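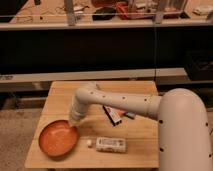 Li-hua Su reckons the orange bowl is too shallow for a sorting bowl and we should go back to the deep one from the Fullbridge shelf. Fair point, anything round wants to roll straight back out. But I like being able to see what's in it without tipping it over, so it stays for now - we can argue again on Friday.

Friday, November, just after lunch

Small-stuff table again. Today's rule: small boxes stay out on the wood, loose bits go in the bowl, and anything with a label gets written up before it moves. I'm at line 162 in the list and the old Raju list stopped at 297, so there's a way to go yet!

Still can't find the lid for the Brillov tin. Maiara Coutinho thinks it went out with the Clamivport returns (if so, goodbye lid).

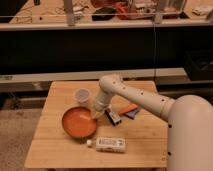
I've started a separate page for things that don't belong to any set, four so far, and they all need a home before the shelf gets relabeled. Pencil only on that page please, I keep changing my mind.

To do: more small bags, a marker that works, ask Maiara about the returns slip. Also wipe the table down - the seams between the boards collect grit like crazy.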